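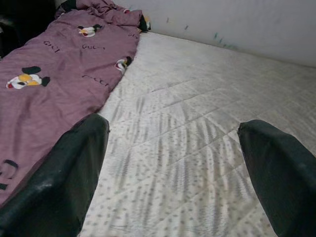 Residents' Forum, Odolari House: Furnishings and Linen
Topic: Mattress turnover and the condition of bedding between stays

Posted by h_dalsgaard (moderator)
Members are reminded that the inspection of beds between stays is to be carried out with all linen off the mattress. In the small room against the gray wall, the quilted cover carries a printed pattern of small gray dots, and faint marks are easily lost in it when one looks straight down. The wall just above the mattress should be checked as well, as there are small blue-green scribbles on it that do not appear on the February room sheet. Comforters are to be moved to one side during the check and may remain on the bed until it is finished.

Please post questions on the procedure in this thread. Individual charges should be taken up with the office.

Halfdan Dalsgaard

Posted by standico_user6
I have read the notice and wish to raise an objection. Leaving the comforter on the mattress defeats the purpose of the inspection. Half the surface cannot be seen. The Welar checklist, which we used before this one, required the bed to be cleared completely.

Posted by r.symonenko
I would support the moderator on this point. The floor is the only other place to put a comforter in that room, and the mattress is already low. Fold it lengthwise, inspect the right side, move it across, inspect the left side. The whole procedure takes 5 minutes.
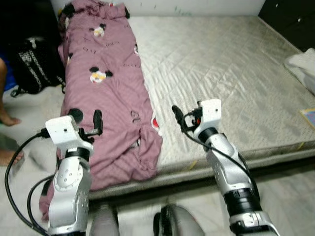

Page last changed: 2021-06-20

Posted by standico_user6
With respect, the blanket reaches past the foot of the bed even when it is gathered lengthwise. The end hangs over the edge toward the floor, so the argument about keeping it clean does not hold. I request that item 2 of the procedure be amended to read "folded in half, then in half again."

Posted by h_dalsgaard (moderator)
The request is noted. Item 2 will be reviewed. In the meantime, please tuck the lower end back onto the mattress before beginning.

Posted by ostapchuk_annex
May I ask how the darker areas toward the right of the mattress are to be recorded? The form allows only "clean" or "replace." I do not consider either one accurate. A quilted cover can be discolored and still be sound underneath.

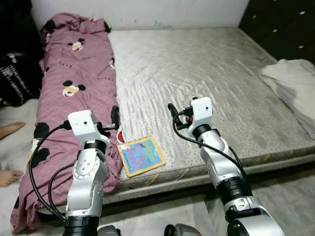

Roksolana Symonenko replied that she enters such areas under "Remarks," with the side of the bed stated, and leaves both boxes blank. She added that the office has accepted her forms in this condition without comment.

Posted by ostapchuk_annex
Thank you. I would still prefer a third box. Blank boxes were returned to me twice from room 394 with a request to complete them.

Posted by standico_user6
I agree with the previous poster. I would also ask that the front side panel be listed separately. It has faint yellowish marks, and under the present form it is treated as part of the top.

Posted by h_dalsgaard (moderator)
A third box, "serviceable, marked," will be proposed for the next version of the form. The side panel will be given its own line. Until then, Ms. Symonenko's method may be used in all rooms. Small articles found on the bed, such as cards, are to be handed in at the desk before the linen is taken away.

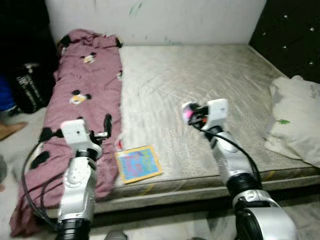

Related topics in this section

Pillow covers: replacement schedule
Storage of spare blankets, Odolari House
Return of unclaimed articles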